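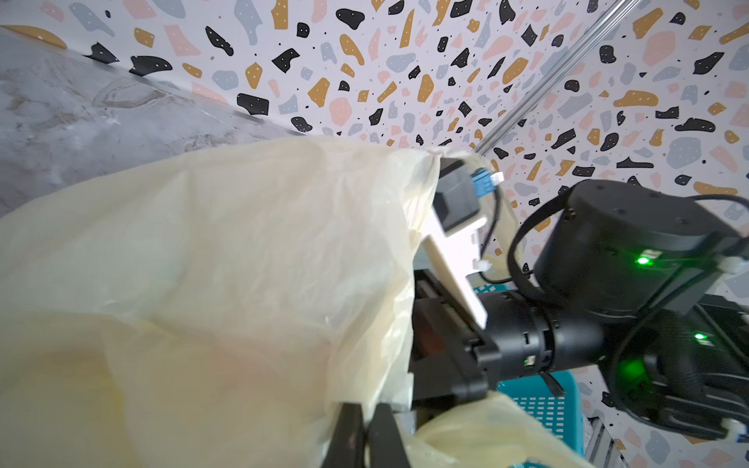
3 min read

Home Projects Reports Partners Contact

Bags and liners – progress to September 11, 2021

To: Styliani Kontogiannis, Pichler fund
From: Chutima Chantharasri, Mudville sorting room

Sorry this is short, we are mid-delivery. Full accounts follow with the January report.

Where we are

Yellow bags are in. The thin see-through ones, as agreed in the spring. Switched over from the black sacks in all the streets on the first list, second list half done. Bags handed out so far: 3354. Households signed up: 1028. Target was 300 for this stage so we are well past it, and the storage is feeling it.

The pale yellow was the right call. Light comes through, so the sorters get an idea of what's in there before opening. Much less guessing at the table. Glass in with the soft plastics is still the main problem, mostly from the flats behind the station.

What isn't going well

The film is thin. It creases and clings to itself, and getting a fresh bag open takes longer than anybody planned for. People on the early shift have started opening a stack of them before the first load comes in. Helps a bit.

Splits – mostly at the gathered top where it gets tied, not at the bottom as we expected. Brorkora (supplier) say the next batch will have a longer neck. No price change. I have asked for this in writing, nothing yet.

Also the bags look nearly identical to the food waste liners from Zivura when they're folded. Two boxes went to the wrong streets in the first week. Now stored on separate shelves with a big handwritten sign. Printed sign to come.

Room

New sorting table is up, old one moved to the back wall for folding and bundling. Lighting over the table was done under the same invoice. Floor still needs the second coat, we'll do it when there is a gap in collections, probably not before the leaflets go out.

Shelving for the empty bags: ordered, short by one bay. Chasing.

Money

Bags are under budget, delivery is over. The two nearly cancel out. I'd like to move what was set aside for the second printing of the leaflet over to delivery, if you are OK with that. The first printing will last longer then we thought, 30 boxes left.

Nothing spent yet on the training day. See below.

Next

– finish second street list
– longer-neck bags from Brorkora, try on two streets first
– training day for new sorters, date open, needs to be before January
– leaflet wording: "do not double-bag" has to be bigger. Lots of double-bagging, and with two layers you can't tell much from outside
– agree with Zivura on a different color for thier liners, or a stripe

Need from you

A yes or no on moving the leaflet money. And whether the fund wants the weights by street or only the total – by street is a lot more work, but we can do it if we start now.

Could you also confirm who gets the January report at your end. The last one went to the old address and came back.

Chutima

Recent reports
Sorting table and lighting: what was bought
Street list one, completed
Leaflet, first printing
Food waste liners: notes from the first month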